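Perkville cell, setup and upkeep
Minutes, July

Henk Timmermans chaired. Minutes of the last meeting were accepted.

1. Right arm. Gripper fingers were swapped for the Zallik set and the mounting plate screws retightened. Closing force is now 17 N for markers. Henk wants the screws checked every 75 hours of running.

2. Table. The marker task stays as laid out: mesh cup in the middle, acrylic plate to the right of it, black cloth underneath. The cloth is to be pulled flat before each run.

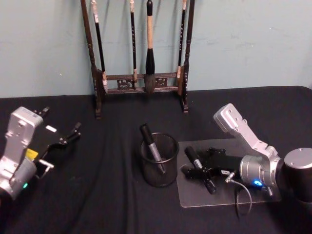 3. Cables. The thin gray cable on the right gripper hangs too low. Henk will clip it up along the arm and leave slack for the wrist. Same on the left if there is room.

4. Left arm. Tomness sent the new calibration file. Not loaded yet. Old one to be kept as a backup.

5. Spares. One gripper motor on order from Tanasarn, part 271. No delivery date.

6. Log. Run 700 had no entry for operator. Please fill it in.

Next meeting at 9:30, same room.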